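Nudeo is hiring a Reliability Technician for its tabletop cleaning cell in Pavitlow. The post is full time, on site, and starts in October.

**Background**

The cell wipes drink spills from flat white tables with a single arm. Over 30 runs have now ended in a fault. In most of them the arm stopped short of the spill while holding the cloth. In 3, it kept pressing after the wrist camera had lost the table surface, and the force limit tripped at the joint. Fault 2322 covers both cases in the log and does not tell them apart.

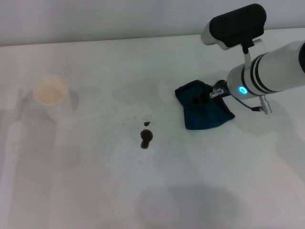

*Spill test: cup at left, cloth held in the gripper.*

**Duties**

- Reproduce fault 2322 on request and log arm position, grip force and camera state for each run.
- Separate stops caused by the camera from stops caused by the force limit.
- Inspect cables and connectors at the wrist before each shift.
- Write the lockout steps for clearing a stopped arm, and keep them current.

At close range the wrist camera may return little more than flat gray, with no edge or texture for the software to track.
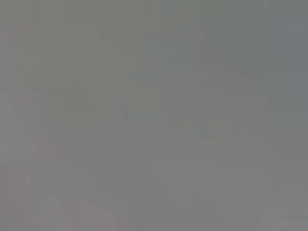 The controller currently treats such frames as valid. The technician will work with the software group to set a threshold for rejecting them, and will test it on the cell before release.

**Requirements**

- Two years of hands-on work with robot arms or similar machines.
- Able to read wiring diagrams and plain text logs.
- Lockout training, or willingness to complete it before working inside the cell.

Experience with Cametti controllers or Hauksdóttir force sensors is useful but not required.

The post reports to Shigeru Sakamoto. Send a resume and one fault report you have written, with customer names removed, to the Nudeo hiring desk.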